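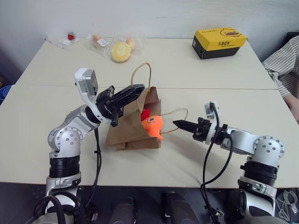 Bag packing, round two

01/08/2025

I said in the last post that I'd write up the two-arm bagging results once the second policy had finished training. It finished Tuesday night, so these are the numbers, such as they are.

The first policy was trained on 400 teleoperated demos. The second used 2,000, with the same network, same wrist cameras and same action chunk length. I expected the extra data to fix the grasping. It helped a bit on plush toys and did very little for anything in thin plastic wrap.

What improved was the bag. Paper bags slump and tip, and the old policy kept reaching for where the opening used to be. The new one goes back for a handle before it tries the toy again. I never labelled that as a recovery. Bent Sveinbjörnsson drove most of the later demos at Durnmont and he has a habit of straightening the bag whenever it leans, so I assume it was learned from him.

Failures fall into 3 groups: closed fingers pushing a toy further in when they should be opening, both arms waiting on each other, and the twisted handle slipping out of the grip. The waiting is the worst. Cutting the chunk length by a factor of 4 got rid of most of it but made the motion jerky, and I haven't decided which I prefer.

Next I want to try the Plonska method of relabelling the pauses before training. If it works I'll post the config. Probably October, as I'm away for part of September and the arms need new cables anyway.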